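**Anyone know bands like Dawber?**

Caught them Monday at Zovasside in Sudgate and I'm hooked – two singers, one beat-up organ, huge choruses! What next?

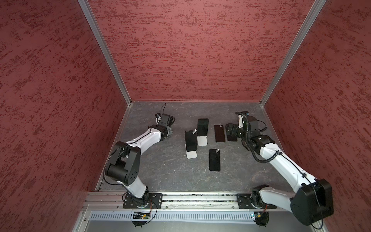
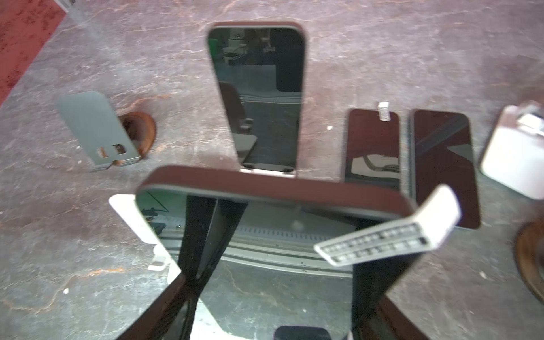

*Dark red walls in the first, dark glass and a white pull tab in the second.*

**Answer, 6 votes**

Zutar, right away! Start with the second EP. The harmonies are looser but the drumming is so good, and track 2 has that same slow build. They tour with a horn section now – go if you can.

**Answer**

dawber's old demos, all on their page. 147 is the best one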